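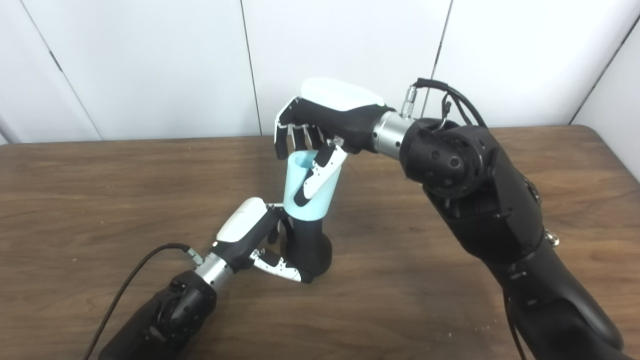

Open day at Tannous: who else went?

jastton_fan
Got back last night and I'm still buzzing. They ran the two-handed cup demo in the small room past the front desk, and if you only watched the big arms in the main hall you missed the best part! Two arms, two five-fingered hands, one table, and nothing on it but cups. I stood through it so many times that the guy next to me asked if I worked there. (I wish.)

What got me was how the hands share the job. One comes over the top and closes around the rim, the other gets in low from the side. I've spent two winters trying to get a pair of cheap grippers to pass a block across without flinging it, so I may be easy to impress.

mill_road_22
I was in the 13:00 group. Loved it, but I think you're overselling it a little. It's cups. The cups start in the same spot every time, the light is perfect, the wall is plain white. My kid could have told you where the hand would go after the second run.

jastton_fan
Same spot, sure. Did you watch the thumb, though? On my third time through it landed a bit lower and the hand still closed fine. I don't think that was playback.

edie_b
Was anyone taking questions? I was stuck upstairs at the Salell talk, which ran long and had no robots in it at all.

mill_road_22
Yes, Costel Radulović was at the rope and answered everything, including a very long one from me about finger torque. He told us the routine had been run 831 times before the doors opened. So yes, it's reliable. I'm only saying reliable isn't the same as clever.

senan_l
Hi all, somebody sent me the link. I help run the demo, so let me jump in.

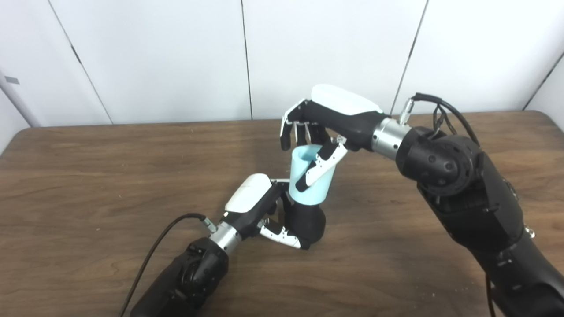
Senan Lynch
Demo technician, Tannous

Glad you had fun! Let me try to settle the playback thing. The arms follow a planned path to get near the cup, and mill_road_22 is right that the path barely changes between runs. The last bit is different. The fingers close until they feel enough resistance, and each finger stops on its own. When the thumb lands lower, the others make up for it. So you're both partly right, sorry.

The part I'm proudest of is the lower hand. Holding a cup up from near its base while another hand has it near the rim sounds easy, but the two can end up pushing against each other. We crushed a lot of paper cups in October before we got the forces to agree.

edie_b
Now I'm really annoyed about the Salell talk. Do the hands know which one is carrying the weight?

senan_l
Sort of. We estimate it from the motor currents. It's noisy, and Bushra Yousafzai (she wrote most of that code) would tell you it's noisier than I'm making it sound.

mill_road_22
OK, the separate finger stops are cooler than I gave it credit for. I still want to see it with a mug somebody put down crooked.

senan_l
Fair. So do I.

gresura_jad
Chiming in as someone who took a class of 22 teenagers. They walked right past the fast sorting machine and parked themselves at the cup table. One of them started copying the hands with her water bottle, one palm underneath, fingers hanging over the top, and pretty soon half the group was doing it. Best field trip I've had in years. Does Tannous do school visits outside the open day?

senan_l
We do, small groups only. Ask for Edmund Borkowska at the front desk, extension 555. Tell him how many kids and he'll split them up.

gresura_jad
Calling tomorrow, thank you!!

jastton_fan
Senan, any chance of a write-up on the force part? Even rough notes. I have two grippers and a whole box of paper cups ready to go.

senan_l
I'll ask Bushra. Buy a second box.

Contact the moderators | Copyright Gresura Robotics Forum | Back to top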